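Tutoriais > Automação em casa e na oficina
14 comentários | 50 compartilhamentos

Como ensinei o kit de dois braços da Wosum a ligar um carregador na régua

Muita gente me pediu o passo a passo depois do último post, então vamos lá! O kit vem com dois braços, duas garras paralelas e a licença do Clerkora, o programa onde a gente grava e edita os movimentos. Paguei quase 3,000 euros no meu (frete à parte, e doeu).

Comece pela mesa. Prenda bem as bases, aperte os grampos e só depois passe os cabos. Deixe folga de sobra nos cotovelos – eu deixei pouca na primeira montagem e o braço esquerdo arrancou um conector no meio do giro.

Depois abra o Clerkora, crie uma tarefa nova e escolha o modo "duas mãos". Ponha a velocidade em 20% e não mexa nela até a tarefa rodar limpa várias vezes. O Béla Szabó, que me vendeu o kit, insiste em gravar 50 demonstrações. Comigo a coisa começou a andar bem antes disso, mas vá lá, ele tem mais estrada.

Na gravação, separe o trabalho: um braço cuida da régua e do fio dela, o outro cuida do plugue. E treine com a régua fora da energia, por favor!
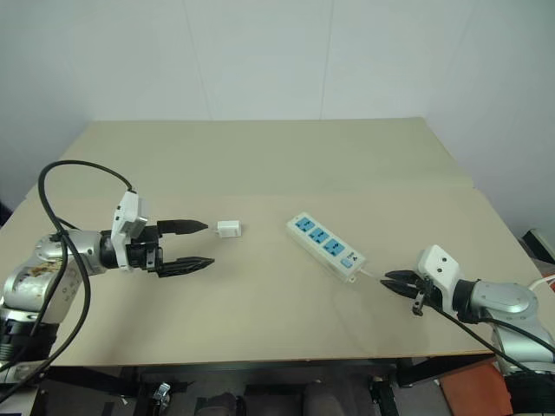

Mude um pouco a posição das peças a cada gravação, girando a régua alguns graus, senão o modelo decora um ponto só da mesa e se perde no resto. Os pinos são a parte chata: se a garra pegar o plugue torto, ajuste o ângulo do punho no editor e regrave só aquele trecho, não a sequência inteira.

Para exportar, use Arquivo > Salvar rotina e marque "força limitada" no fechamento da garra. No próximo post eu mostro como faço para tirar o plugue, que me deu bem mais trabalho do que colocar.

Tags: braço robótico, Wosum, Clerkora, garra paralela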